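Lists > Dellholm Neighbors > Archive > October
Search this list Go Advanced search

Subject: Re: wool blankets, washing them at home??
From: Chinyere Usman

Hi all,

Catching up on the blanket thread after a few days away. The question I wanted to get to was this one:

> I picked up two old wool blankets at the Prundside rummage sale and they
> smell like somebody's attic. The dry cleaner on Pirnbridge wants more
> for the pair than I paid for them. Has anyone washed wool at home and
> lived to tell about it? I have a front loader and a bathtub. No tags on
> either one, so I don't even know for sure they're all wool. My
> mother-in-law says vinegar, my sister says never vinegar.

I have washed a LOT of wool blankets (my aunt left me a cedar chest full of them, and then people found out I liked them and kept giving me more), so here goes.

First thing, before any water at all, hang them outside. A dry, breezy day is best, out of the direct sun if the colors are dark. Two or three days of that gets rid of more attic than you'd think, and with some of mine I stopped right there and never washed them. Shake them hard and look along the folds for moth damage while you're at it. If you find little holes, bag the blanket and put it in the freezer for a couple of weeks before it goes anywhere near your other woolens.

If they still smell, I'd try the bathtub with the first one. Cool water, a small squirt of wool wash, push it down gently and let it sit for fifteen minutes or so. Don't rub and don't wring! A wet wool blanket weighs as much as a big dog, so drain the tub with it still in there and press the water out with your hands before you even think about lifting it. Rinse in water the same temperature as the wash. I had a gorgeous green Witkowska throw that I washed cool and rinsed warm in a hurry, and it came out fit for a doll bed. Still not over it.

On the front loader, I'm more relaxed than some of you. A front loader doesn't have the post in the middle, so it's kinder to big things. Wool or hand wash cycle, cold, lowest spin you've got, one blanket at a time, and give it room.
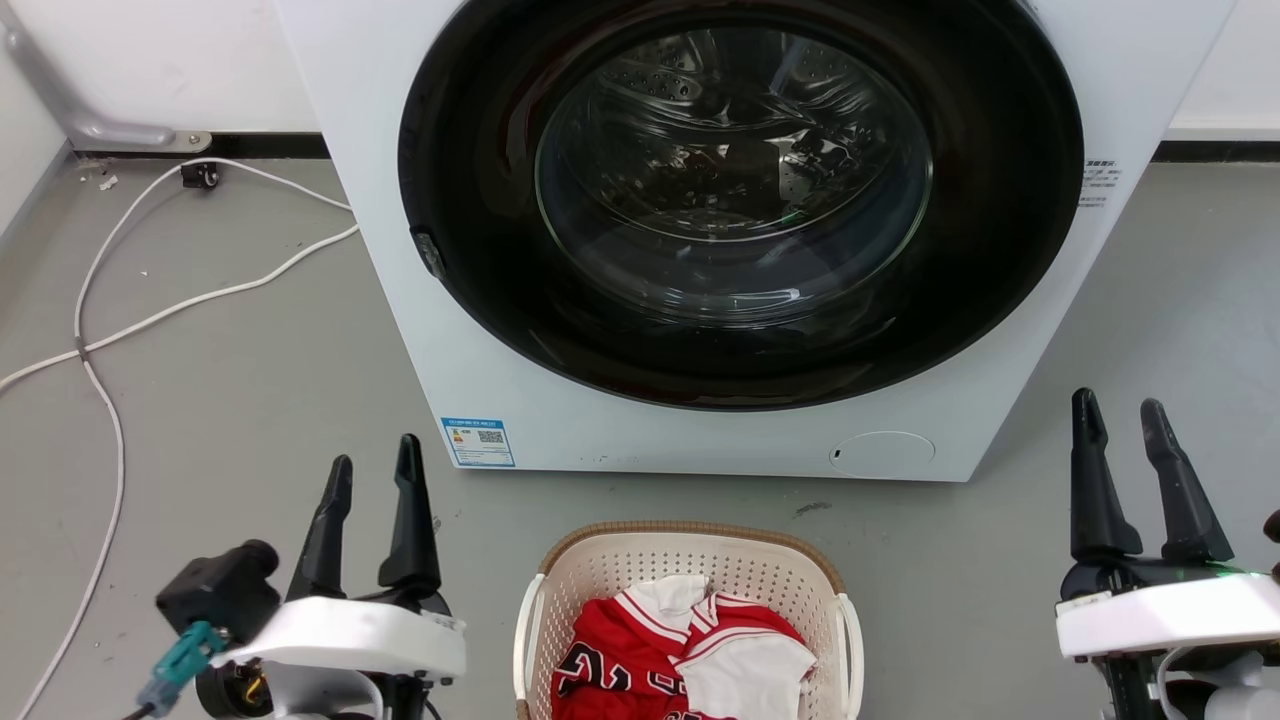
A front loader, with the glass door I mean.

I'd also run a rinse with nothing in it first if you've been using bleach or a strong powder, and check the rubber seal for grit. And skip fabric softener, it makes wool go sort of greasy and flat.

Your mother-in-law and your sister can both be right about the vinegar. A splash of plain white in the last rinse has never hurt any of mine and it does help with the musty thing. A whole cup in the wash, no, I wouldn't.

Drying is the part that takes patience. Lay it flat on towels or drape it over two lines so the weight gets shared, and turn it every so often. It took mine 6 hours to stop dripping last time and another day and a half to be dry all the way through. Never the dryer, not even on low, not even "just to finish it off" (see green throw, above).

If anybody has a good source for satin binding by the yard, please write me off list. The edge on my big cream one is hanging by a thread and the fabric store in Dellholm only has it in baby pink.

Chinyere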